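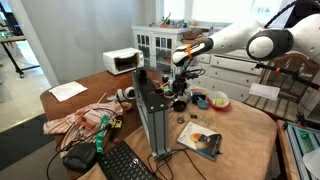

Most of the work in teaching an arm to clear a table goes into the demonstrations, according to Mared Kneath, who runs data collection at Skernitora. Her group records a person guiding the arm through a task, stores the joint positions together with the video, and trains a policy on the result. The table is dressed before each block of recordings. A typical layout has cups in two blues, a small glass jar, a bowl with a sponge in it, a striped cloth left in a heap and a paperback near the front edge, with the gripper parked over the small items. "The layout is the variable we control least well," Kneath said. "People tidy. You ask for a messy table and they put the cups in a row."

The current set, called Mava, is built from blocks of 100 episodes. An episode starts with the gripper open and ends when the operator releases the last object and backs away. Kneath rejects any episode in which the operator pauses for more than 3 seconds, as the policy will learn the pause. "It copies hesitation very faithfully," she said. "We had a version that stopped above every cup before it closed."

Nnamdi Ibrahim, who does most of the operating, disagreed with part of this. In his view a short pause before a difficult grasp carries information, and cutting it removes the correction that follows. "If I come in at a bad angle on a jar, I stop, I rotate, I go again. That's the piece you want," he said. The two settled on a label. Episodes with a recovery are kept and tagged, and the training script can include or drop them.

Soft items cause the most rejected recordings. A cup has a small number of good grasps, and an operator finds the same ones each time. A cloth has no fixed shape, so two operators given the same heap will pick it up at different places. Ibrahim now takes the highest fold and pulls straight up. Kneath would like more variation than that and has asked him to alternate.

I asked how many episodes were enough. Kneath said the answer depended on how far the objects were allowed to move between resets. With fixed positions, almost 300 gave her a usable policy, and it failed as soon as a bowl was moved by a hand's width. With positions changed at every reset the same number was too few, but the failures were spread more evenly and easier to diagnose.

Lighting is logged by hand. The window behind the table changes the images over an afternoon, and the October recordings were noticeably darker toward the end of each block. Ibrahim suggested a blind. Kneath refused. "The apartment it ends up in will have a window," she said.

The next set, Grirkska, adds a second task, putting items back where they came from. It needs a record of the starting layout, and the file format does not yet have a field for one. Ibrahim is writing it.

Interview conducted by Ese Yusuf, 02/11/2020.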